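From: Kobe Verschueren
To: skilta-arms list
Subject: Re: arm stopped hard over the C-clamp, gripper won't rehome

Hi all,

Quick answers to Tineke before I run to the other building. Same thing happened again Saturday, 2 times, so no, not a one-off.

Tineke Hoekstra wrote:
> The front arm went into protective stop on the way down to the clamp. No contact
> that I could see. After the reset the gripper would not home and the log only says
> error 152. Is that the force sensor or the gripper? And is it safe to just
> clear it and go on? Lieven says he always does.

152 is the gripper losing comms, not the sensor. The stop comes right after it, the controller sees no gripper and gives up. So look at the cable first. My money is on the bundle under the black strap at the middle of the arm - when the wrist goes low the loop below it gets pulled tight and the connector backs out a hair. Bheki had the same on the Otometti cell in December and it took him 3 days to find.
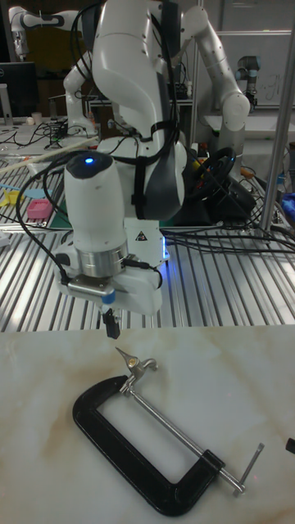
Front arm over the C-clamp, finger down. Note the cable loops off the strap.

And please do NOT just clear it and go on. Lieven, sorry, but that's how we bent the finger at Rornton. If comms drop while the gripper is closing, it comes back thinking it is open, and the next move down goes straight into the screw rod or the table. The blue light on the sensor tells you nothing here, it stays on the whole time.

Until someone has redone the strap:

- hit the e-stop before you put your hands anywhere near the gripper, a pause is not enough
- jog up by hand, then push the connector in and pull on it to check
- home the gripper with the clamp off the table
- first run at slow speed, one person on the pendant

I asked Hendriks for a longer cable with a locking plug, no answer yet. Kristof, can you chase them? You have teh contact there.

Also can whoever resets it save the log first. Saturdays got overwritten and I had nothing to send them.

Tineke - was it pick or place when it stopped? You didn't say. If it was place then I'm maybe wrong about the loop and we need to look at the payload seting too.

Kobe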